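Forum Skirkix > Logiciel > Planification et commande
Sujet : Planificateur qui refuse la saisie sur objet souple posé sur une assiette

piltir_dev
Messages : 14
Bonjour à tous,
Je m'excuse d'avance pour mon français, ce n'est pas ma langue maternelle et j'écris lentement.
Je travaille sur un humanoïde à deux bras avec des mains à plusieurs doigts, au laboratoire de Piltirthorpe. Nous utilisons la pile Zenance pour la perception et le planificateur Krasniqi pour les bras (branche stable, celle du mois d'août). Les objets rigides sont saisis sans difficulté. Avec un sachet de chips couché sur une assiette, le planificateur répond dans la plupart des cas :

plan_grasp: FAILED (goal in collision: link_index_tip <-> object_0)

J'ai essayé d'augmenter le nombre d'échantillons de 2,000 à 4,000. Le calcul est plus long et la réponse est la même. Quelqu'un a-t-il déjà rencontré ce problème ?

mzk_robotique
Modérateur
Bonsoir. Normal que ça ne change rien : ce n'est pas l'échantillonnage qui bloque, c'est l'état final. Ton bout d'index est déclaré en collision avec l'objet, et pour une saisie c'est un peu le but...
Tu as bien mis object_0 dans la liste des contacts autorisés pour la phase d'approche ? Par défaut elle est vide. Donne aussi ton fichier de config, la partie collision seulement.

piltir_dev
Merci pour la réponse rapide. Voici la partie concernée :

collision:
 padding_mm: 5
 allowed_contacts: [palm, thumb_tip]
 object_model: convex_hull
 merge_clusters: true

Je vois maintenant que les quatre doigts longs ne sont pas dans la liste. J'avais copié ce fichier depuis l'exemple de la pince parallèle. Je corrige et je reviens.

tournevis_plat
Même avec les doigts dans la liste, convex_hull sur un sachet froissé c'est une mauvaise idée. L'enveloppe convexe remplit tous les creux, donc tu planifies la saisie d'un gros galet. Passe en voxels.

mzk_robotique
Modérateur
Pas d'accord. Les voxels sur de l'emballage brillant, bonjour les trous. La profondeur est fausse partout où ça reflète, et tu obtiens une passoire à la place d'un objet. L'enveloppe convexe est grossière mais au moins elle est stable d'une image à l'autre. Pour approcher par le haut, ça suffit.

tournevis_plat
Elle est stable parce qu'elle est fausse de façon constante. Et puis tu filtres la profondeur sur le temps, tu n'utilises pas une image isolée. Chez nous ça marche très bien sur des sachets de pâtes.

mzk_robotique
Modérateur
Sachets transparents ou opaques ?

tournevis_plat
Opaques, mats. Bon, d'accord, ce n'est pas la même chose.

piltir_dev
Je reviens avec les résultats. J'ai ajouté les quatre bouts de doigts dans allowed_contacts. Le plan est maintenant accepté et le bras droit part. Mais il y a un deuxième problème, que je n'avais pas bien compris au début : avec merge_clusters sur true, Zenance réunit le sachet et l'assiette dans un seul objet. L'enveloppe descend alors presque jusqu'à la table. Le point de saisie proposé se trouve trop bas, et une fois sur deux il est sur le bord de l'assiette.

lea_ctrl
Salut, j'ai eu exactement ça avec un torchon sur un plateau. La solution simple : merge_clusters: false et tu segmentes par couleur en plus de la géométrie. Si le sachet est d'une couleur vive et l'assiette blanche, le masque est facile. La difficulté, c'est plutôt assiette blanche sur table blanche, mais tu n'as pas besoin de séparer ces deux-là si tu ne prends que le sachet.

tournevis_plat
La segmentation par couleur en 2D, ça casse dès que l'éclairage change. Je ne bâtirais rien là-dessus.

lea_ctrl
Je n'ai pas dit d'en faire un produit. Il veut débloquer son planificateur, pas passer une certification.

piltir_dev
Merci à vous deux. J'ai suivi le conseil de lea_ctrl, parce que c'était le plus rapide à essayer. La fusion est désactivée et le masque de couleur est appliqué avant le calcul de l'enveloppe. Le sachet est vert clair, le plat est blanc, donc le seuil n'a pas été difficile à trouver. L'objet object_0 est maintenant seulement le sachet, et l'assiette devient un obstacle avec sa propre marge.
J'ai aussi changé la direction d'approche. Avant, la main droite descendait tout droit au centre. Maintenant je demande la paume vers le bas et vers l'avant, et les doigts allongés en direction de la gauche, au-dessus du bord supérieur du sachet. 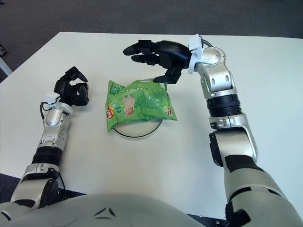
Pour le bras gauche, je ne lui donne aucune tâche dans cet essai, mais il reste dans le modèle de collision. Je l'ai placé dans une posture d'attente avec les doigts repliés. Je me demande si c'est raisonnable de le laisser au-dessus de la table. Le planificateur doit vérifier les deux bras à chaque étape, et je pense que cela coûte du temps de calcul. Est-ce que vous le rangez le long du corps ?

mzk_robotique
Modérateur
Laisse-le là si tu comptes faire du bimanuel plus tard. Tu peux geler le groupe gauche (freeze_group: left_arm), il devient un obstacle fixe et ne coûte presque plus rien. Par contre, attention au câble du poignet gauche qui fait une boucle vers l'extérieur : il n'est sûrement pas dans ton URDF. Ajoute une capsule autour.

tournevis_plat
+1 pour la capsule. Pareil à droite, le bloc blanc sur le dos de la main dépasse pas mal.

piltir_dev
Vous avez raison, aucun des deux n'est dans le modèle. Je vais ajouter deux capsules. Une dernière question : la marge de 5 mm autour de l'assiette me semble petite, mais si je l'augmente, le pouce n'a plus de place pour descendre du côté droit. Peut-on définir une marge différente pour chaque doigt ?

lea_ctrl
Oui, padding_override par lien, c'est dans la doc Krasniqi mais bien caché, à la fin de la page sur les mains. Mets une petite valeur sur thumb_tip et garde le reste plus large. Vérifie que tu es en commande en effort sur le pouce pour la descente finale, pas en position.

tournevis_plat
Et essaie quand même les voxels un jour.

piltir_dev
J'ai trouvé la page, merci. Je fais les modifications demain matin et je poste le fichier complet ici, avec les deux versions (enveloppe et voxels) pour comparer les temps de calcul. Je laisse le sujet ouvert jusque-là.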